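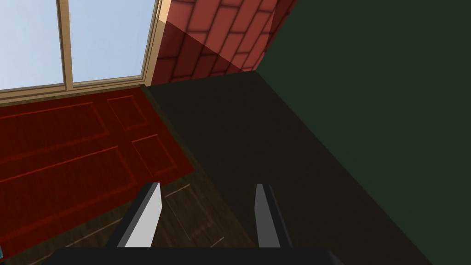
I've spent the summer teaching a simulated robot arm to put things away, which mostly means putting things away myself, slowly, through a controller, while a computer takes notes. The project is called Dunska. Today's room has a brick wall, a big window and a sky without one cloud in it, so the robot has better weather than I do. My own window faces the loading dock of a mattress store.

The goal for August is 700 good demonstrations. "Good" means I started in a legal pose, picked up the right object, put it where the task said, and didn't wander off to admire the masonry.

I wander off a lot. The view rides along with the wrist, so every time I roll the gripper the whole house tips over. By lunch I was leaning sideways in my chair to help. My neck would like to be listed as a contributor.

Things that get a demo thrown out: dropping the object, grabbing the wrong object, bumping the furniture hard enough that the physics gets ideas, and sitting still too long. That last one is the killer. The model learns whatever you show it, and for a week in Sorkton (our first test build) I showed it hesitation. We trained on it. We got a robot that reached for a cup and then thought about its life.

So now there's a timer. You get 90 seconds per demo and then it cuts you off. Dima Smadi set that number and Dima Smadi has never once used the controller.

Another lesson from the first batch: I'm right-handed and it shows. Nearly every approach came in from the same side, and the policy picked that up before it picked up anything else. Put the target on the other side and it would go the long way around, like a man refusing to make a left turn. I now do every fifth one backwards on purpose. They look terrible. They're apparently the most useful ones I make.

People ask why we don't just have the computer generate all of it. We do some of that. Deschamps takes each demo I record, shifts the objects and replays it as 20 variations, then keeps the ones that still work. Which means when I do something dumb but successful, I've done it 20 times.
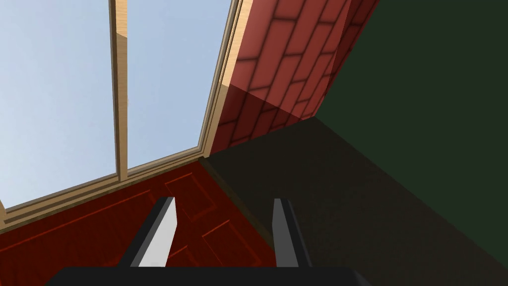
Kumiko Takeda asks whether the empty-handed stretches should be trimmed before training, given that they teach the model nothing about grasping. Fair question. We tried it. The trimmed version was great at closing its fingers and had no clue how to get anywhere first, so the boring parts are back in and I've been told to make them less boring. Straighter paths, steady speed, no sightseeing.

She also wants to know if the bad ones get deleted. They don't. They go in a folder called Destonside, for reasons older than my employment, and it currently holds more of my work than the good folder does.

Back on the controller at 2. If anyone has a chair recommendation for a person who leans, my replies are open.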